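Corkitz celebrity channel: March report to Vostley
Prepared by Teresa Mac Mathúna

Traffic to the celebrity pages rose 34 percent, and I would not celebrate yet. Nearly all of it came from 2 red carpet galleries, and 60 percent of those readers left within five seconds. The Talorix dashboard files them as "engaged." I don't.

The weekly gossip newsletter went out on time. Opens are flat. Ó Dálaigh still believes a livelier subject line will fix that -- we tried five, and I saw no difference worth paying for.

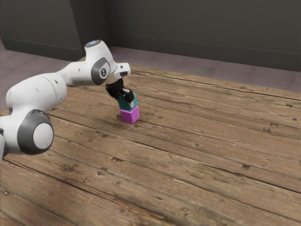
Simulated arm with a teal cube on a pink one.

Corrections remain the weak spot. We ran a breakup story on the word of one unnamed source and pulled it the same afternoon. I have asked for a second source on all relationship stories. The desk agreed, though it agreed last year too.

The swimwear galleries you funded are under budget. Whether they bring anyone back is unproven, and I'd hold the next payment until we have return visits by page.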